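Let the Kids Build the Room First
by Usa Bunnag
Nov 30, 2020

Every September somebody's parent asks me when the robots are coming out of the closet, and this year I had to say they weren't, at least for a good long while. Our club at Fendton would be working in simulation, on laptops, from kitchens and bedrooms, 22 students in all. I could hear the disappointment right through the phone! I was disappointed too, if you want to know. I like the smell of a warm motor as much as anyone.

But I have come around, and I'd like to talk a few of my fellow coaches into coming around with me, because I think we've been starting our beginners in the wrong place for years.

When you hand a new student a real arm, the first month goes to cables and loose screws and whose turn it is. The bold ones drive and the quiet ones hold the tape. In a simulator everybody has an arm, and everybody gets to knock things over as often as they please. One of my shyest ninth graders crashed hers so many times in one evening that she started keeping a diary of it (she let me read some, and it was better than most lab reports I get).

Money matters as well. The kit we had our hearts set on, the Zuvach, would have cost us $2,375, and we'd have bought one and shared it. I still hope we buy it someday. I just don't think a beginner misses it as much as we coaches do.

What surprised me most was how much they learned from furnishing a room. I gave them 30 minutes for it and they took two whole meetings. They argued about where a person would really leave the remote, and whether a plant is a fair thing to put near an elbow that can't feel leaves. That's robotics, friends, and pretty grown-up robotics at that. Somebody has to think about the house before the machine goes into it.
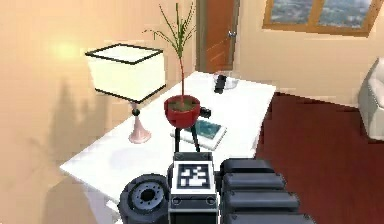

A lamp, a plant in a red pot, a book lying a little crooked: I can't think of a better homework problem. Try planning a path to that remote at the far end of the table and you'll meet most of what we used to cover by spring.

Napaporn Chaimongkol wrote back, after reading a draft of this, that I was letting the simulator off too easily. Her students at Sustdale had a routine that ran beautifully on the screen for weeks, and on the real arm it stalled on the very first reach, and she said the long afternoon they spent finding out why was worth the whole season to them. She would give beginners the screen and the hardware together, even if the hardware is old and borrowed and there's only the one.

I take her point, and I've been chewing on it ever since. A stalled arm teaches you something that a tidy screen won't, and I would hate for any student of mine to finish the year without meeting one. I'd still start them in the room they built themselves, and bring the real arm in once they've got a question to ask it.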